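The Second Life of the Kitchen Microwave

At 7:30 in the morning the shutters go up at Kabbaj, a repair shop on the east side of Walldale, and the first thing through the door is usually a microwave. People carry them in their arms, cord dragging, sometimes with the glass plate still rattling around inside.

Mostafa Belkadi has fixed small appliances here for most of his working life. Toasters and fans used to make up the bulk of the business. Last year the shop took in 900 jobs, and microwaves were the largest group by a wide margin.

"A new one is cheap, so people think it can't be worth fixing," he says. "Then I tell them the plate is off the ring, and there's no charge."

The plate complaint is the most common one he hears. Under the glass turntable is a separate ring with small wheels on it, and the ring has to sit flat in its track. If a wheel is caked with old sugar or the ring has been pushed off center, the plate grinds, jumps or stops. Belkadi washes the ring in dish soap, wipes the track with a damp cloth and puts everything back. He says owners can do the same at home in five minutes, with the oven unplugged and cool.

Latches come second. On a common type of door, two hooks on the free edge go into two slots in the front of the oven, and the switches behind those slots tell the machine the door is shut. A hook that has cracked or worn down may still hold the door closed without working the switch. The light stays on, the display stays lit, and pressing start does nothing.

That is one repair he does not want anyone trying at the kitchen table. The high-voltage parts inside a microwave can hold a dangerous charge after the plug is pulled. Cleaning the hooks and wiping crumbs away from the slots is fine. Taking off the housing is a job for the shop.

The ovens on his shelves come in every shade of white. Older ones tend toward cream, and he has stopped trying to match replacement handles and doors exactly. A few customers mind. Most want it back by dinner. 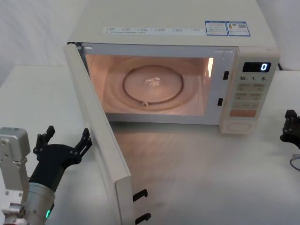
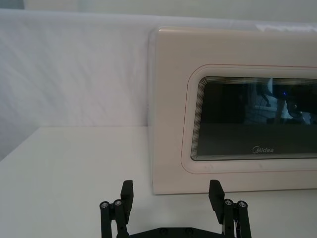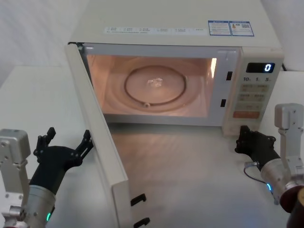
Microwave ovens on white tabletops.

Smell is the other thing people bring in. Fish, burned popcorn and melted cheese account for nearly all of it, and Belkadi's method has not changed in years. He puts a cup of water with a few slices of lemon in the oven, drops in a wooden spoon so the water doesn't boil over suddenly, and runs it for three minutes. The door stays shut for another five. After that the walls wipe down with a soft cloth, and the plate goes in the sink. For burned popcorn he may do it twice and leave the door open overnight.

He is strict about scouring pads. A scratch through the coating on the inside wall can turn to rust, and once the wall has rusted through he will not repair the oven at any price.

Prices are written on a card by the register. A latch costs less than a pizza. A new turntable motor costs a little more, and a magnetron, the part that makes the heat, is where he starts advising people to shop around. He keeps a drawer of parts pulled from dead ovens, and a good share of the repairs come out of that drawer.

Down the street, the secondhand store Banel sells the ovens his customers decide not to pick up. There were 176 of them last year, each one cleaned, tested and tagged with the date. Students moving into the apartments on Zavton Street buy most of them in September, and by the middle of the month the shelf is down to the large models that don't fit on a counter.

Belkadi's own microwave is from the same shelf. The clock has never worked, and he hasn't gotten around to fixing it. He uses it for coffee, mostly, and for the rice his daughter sends over. He cleans the ring when the plate starts to knock.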